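Candy table returns to Usinbridge library for August reading drive

The children's desk at the Usinbridge library is getting its candy table back this month, and the sorting has already started.

Readers under 12 who finish a book during the August drive can bring their card to the desk, have it stamped and pick one sweet to take home. The drive opens Wednesday at 10 a.m. and runs until the end of the month. There is no charge, and children do not need to live in Usinbridge to join.

Rania Kettani, who runs the children's desk, said lollipops were the first thing families asked about when the drive was announced.

"We tried stickers one year and bookmarks the next," Kettani said. "The bookmarks are still in a drawer. The lollipops went in the first two weeks."
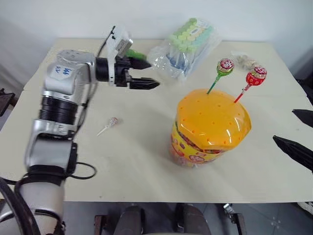 A tub of wrapped lollipops and a bag of pastel-colored items on the white table.

The library has set aside 700 sweets for the drive, up from last year. Most were paid for by the Friends of the Library book sale, and another 200 came from Brinkmann, the stationery shop on Prorville Road, which also printed the stamp cards.

Everything handed out will be individually wrapped. Kettani said the desk will keep a list of ingredients for each kind, and parents can ask to see it before a child chooses. Children who can't have candy, or don't want it, can take a pencil or an eraser instead.

Ewurabena Akolgo, whose two sons took part last year, said the younger one read more in that month than he had all spring.

"He picked the thinnest books he could find," she said. "Then he ran out of thin ones and had to start on the others. He's eight, so I was happy either way."

Not every parent has been in favor. Roswitha Heitmann wrote to the library in the spring asking it to drop sweets from the program and put the money toward books. Kettani replied that the book budget is separate, but the desk did make one change after the letter — the limit is now one sweet per child per day, however many books have been read.

Heitmann said she was glad to have had an answer. "I would still rather see a book token," she said. "But one a day is better than a handful." 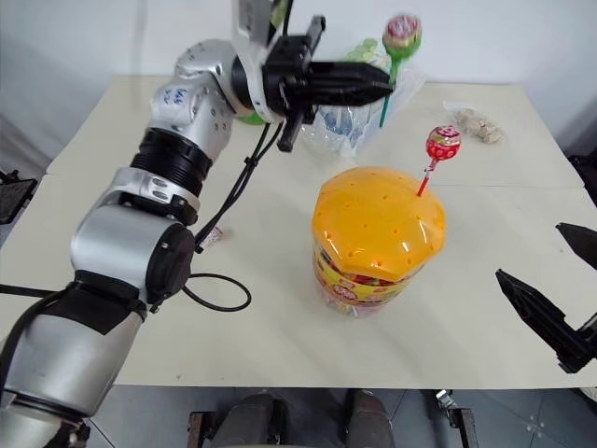
The candy jar on the table, with a lollipop near it.

Stamp cards can be picked up at the children's desk or at the Jillside branch, where the drive will run on the same dates. Each card has room for 10 books. Full cards go into a drawing for a $50 gift certificate to Brinkmann, with one winner at each branch.

Comics, audiobooks and books in any language count. So do books read aloud by a parent or an older brother or sister. Children may use their own books from home as long as they can tell the desk a little about the story.

Ga-eun Seo will lead a story hour at Jillside every Wednesday at 3 p.m. during the drive. Places are limited and should be booked at the branch. Cards must be turned in by closing time on the last day of August.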